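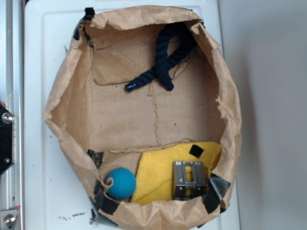 A paper bag seen from above in the Vosau bin-picking cell, with a rope, a ball, a yellow cloth and a metal bracket inside. Photo: Jarkon

Jarkon publishes setup and care routine for Vosau bag-picking cell

ODBERG, April – Jarkon has released the full setup and maintenance routine for its Vosau picking cell, the single-arm station that takes mixed goods out of open paper bags. The routine was written by the technicians who run the cell at the company's Odberg workshop. It is now supplied to all customers with the machine, and owners of earlier cells can request a copy at no charge.

The Vosau cell is used for returns sorting and small-order packing, where goods arrive in soft containers. Until now, customers received a wiring guide and a short commissioning sheet. Service calls over the past year showed that most lost hours came from the work area and the camera mount, and the new document gives most of its pages to those two subjects.

"We were driving out to cells where the arm was fine and the bag had moved," said Ronja Torvik, service manager at Jarkon. "The operator had been changing gripper pads for a week. So we start with the bag."

Setting the bag

The routine asks operators to open the bag fully, fold the rim outward and press the floor flat before any goods go in. Black tape is used at the rim and along the lower edges. Tape that has lifted is replaced, and a second layer is never put over the first. A bag with a torn floor is thrown away.

The white surface under the bag is wiped at the start of each shift. Loose specks on the plastic do not stop the cell, but grit under the bag can tilt the floor enough to affect the height reading.

Checking the camera

The camera looks straight down into the bag. Its position is checked with an empty bag in place, and the result is compared with the reference picture stored when the cell was commissioned. If the two differ by more than 2 millimeters at the bag floor, the mount is loosened, reset and tightened again in the order given in the document. The frame bolts are checked by hand at the same time.

Calibration takes 17 minutes with the arm warmed up. Jarkon recommends doing it once a month, and again after any collision or any move of the frame.

The test set

After calibration, the cell is run on a mixed set of items. The set used at Odberg includes a thick navy blue rope with capped ends, a small rubber ball, a folded microfiber cloth and a gray metal bracket. The items may touch or lie on top of one another. The bracket is often placed on the cloth, a combination that checks whether the arm can lift a hard part and leave the soft one behind.

The rope has a section of its own. Operators are told to place it looped, with part of it under the rim of the bag, and to watch the first lift at reduced speed. If the gripper closes on paper as well as rope, the approach height is raised one step and the lift is repeated.

"The rope finds a bad calibration faster than anything else we own," said Yakubu Oyewole, the technician who wrote most of the text. "If I only have time for one item, I use that."

Gripper care and repair

Gripper pads are cleaned with a damp cloth and left to dry before the next run. They are replaced as a pair. The document includes a fault table with 81 entries, sorted by what the operator sees at the cell, with the controller code in the second column. Repairs that need the arm to be powered down and locked out are marked and are limited to trained staff.

Hauser, which runs Vosau cells on its returns line, worked from a draft of the routine for 6 months. Eskil Lundgren, line supervisor at Hauser, said the fault table was the part his crew used most. He asked for larger type and a version that can be hung next to the cell, and both changes are in the release.

Availability

The routine ships in print and as a file with every new Vosau cell. Owners of existing cells should contact the Jarkon service desk with the serial number from the controller door.

Press contact: Tyra Sandberg, Jarkon, Odberg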